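Ureck Rules

The Ureck Rules (full title: Ureck Rules of Good Practice for Shared Two-Arm Work Areas) are a set of voluntary rules for places where two robot arms handle objects inside one enclosure. They were first written at Travier, a contract laboratory in the town of Sturkau, and are now kept by a small working group of the users. The present edition has 54 rules in 3 parts. The rules do not replace national safety law or the standards for industrial robots. They are meant for the level below, where the daily work is done and where general standards leave many choices to the user.

Name

The name comes from Ureck, a side building of the Travier laboratory in which the first two-arm cell was used. In early drafts the text was called "house rules for Ureck", and the short form stayed after other sites took it over. The building itself is now used for storage.

History

Before the rules existed, each team in the laboratory had its own habits. One team parked both arms high when they were not working, and another left them where the last task ended. Operators who moved from one team to another had to learn these habits by asking. Kumudini Wickramasinghe, at that time responsible for the cells, collected the habits in one notebook and marked the places where they disagreed. The notebook became the first draft.

Ruwan Roy rewrote the draft as numbered rules and removed most of the explanations. Some users regretted this, and the explanations were later put back as notes in small type. The company Kodikara, which builds enclosures for laboratories, was the first outside user. It asked for a separate part about frames, panels, lights and signs, which became Part 2.

The present edition was accepted in January and came into use in March 2026. Sites which follow the older edition may continue to do so for 12 months.

Scope

The rules apply to a cell with two arms whose reach overlaps, when the arms carry light household or laboratory objects such as cups, boxes, small bottles and trays. They apply to programmed work and also to work guided by a person from outside. They do not apply to welding, cutting, painting, or the handling of hot liquids. Mobile robots are left out, except when they are locked in one position for the whole session.

Content

Part 1: Arms and grippers

Part 1 treats the movement of the arms. Its central idea is the shared zone, meaning the volume that both grippers can reach. Only one arm may enter the shared zone at full working speed. If the second arm must enter too, for example to pass an object from one gripper to the other, both arms go to the reduced speed which the site has written down in its cell sheet.

An arm without a task should wait at a named rest position. The rest position has to be outside the path of the other arm, and its gripper should not point at the place where a person puts in new objects. Fingers are to be checked for wear before each session. A gripper holding an object is counted as larger than an empty gripper, and the site must use the size of the largest object on its list when it plans distances.

For round and smooth objects the rules ask for a grip test. The object is lifted a short way above the surface, held, turned once and put back. The force is then raised or lowered in small steps. Thin plastic cups get a note of their own, as they can bend under the fingers and still look correctly held from the side. The result is written on the cell sheet together with the type of finger used.

Part 2: Enclosure, cables and signs

Each enclosure must carry a sign with its name or its use, placed where it can be read by a person who stands at the opening. The language of the sign is the working language of the site. A second language is allowed but not demanded.

Cables that move with an arm need enough slack for the full turn of the wrist, and not so much that a loop can catch on the other arm. The person who changes a camera or its bracket must move the wrist through its whole range by hand or at lowest speed afterwards. Cables on the walls should be fixed with clips.
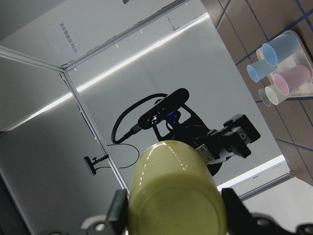 Cup held in a gripper, with the second arm's camera and gripper behind. The sign on the wall marks a two-arm operation area.

Lighting should be even over the working surface. Strip lights are permitted on any side of the enclosure, but glossy objects must be tried under them before a task is approved, because a bright reflection may hide the edge of the object from a camera.

Part 3: Objects and records

Objects wait on a tray or another marked surface and return there after use. The tray may be inside or outside the enclosure. When it is outside, a person may fill it while the arms are moving, and when it is inside, the arms must first be stopped. Damaged objects are taken out of use and are not kept on the same tray.

The record of a session includes the name of the operator, the edition of the rules, the object list and all stops which were not planned. A near contact between the two arms is recorded in the same way as a contact.

Adoption and criticism

The rules are used mainly by small laboratories and training workshops. Larger factories usually have their own documents, though several have taken over the form of the cell sheet, which fits on 2 pages.

The most frequent criticism concerns the shared zone. Some users find that the reduced speed makes passing tasks too slow, and that a site with good collision detection should be free to choose. The working group discussed this for the present edition and left the rule as it was. Another criticism is that Part 3 says little about how long records should be kept. A note on this point is planned for the next edition.

See also

Collaborative robot
End effector
Machine guarding
Risk assessment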